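Zomthorpe Workshop, automation bench: minutes, May

Present: Zodwa Visser (chair), Krešimir Nedeljković (notes). Apologies: Carrasco.

1. Kitchen simulation
The pedestal model is in and the arm loads on it without errors. Physics step left at 2000 Hz.
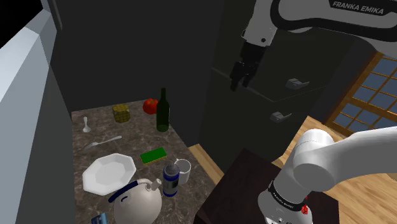

Start-up takes some 12 seconds on the shared machine. ZV to try lower-resolution textures.

2. Grasp trials
KN to run 100 trials per object under the Skoma planner – seeds logged, no hand tuning.

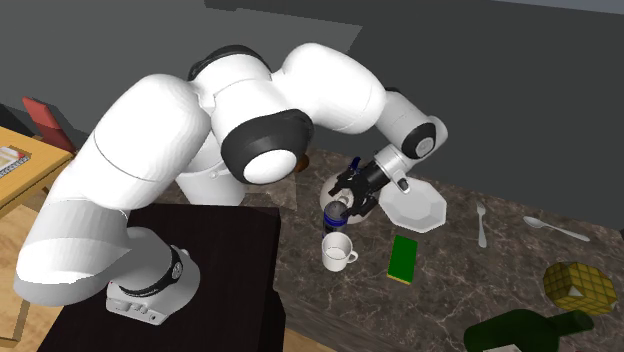

Collision margins were discussed at length. ZV wants them set per object. With the fingers down over the round vessel, the mug and the domed bottle stand close by and one margin will not suit all three. Agreed. KN to edit the config.

3. Bench build
Randero quote for the real pedestal, 656 with delivery, held over.

Closed 9.15 pm.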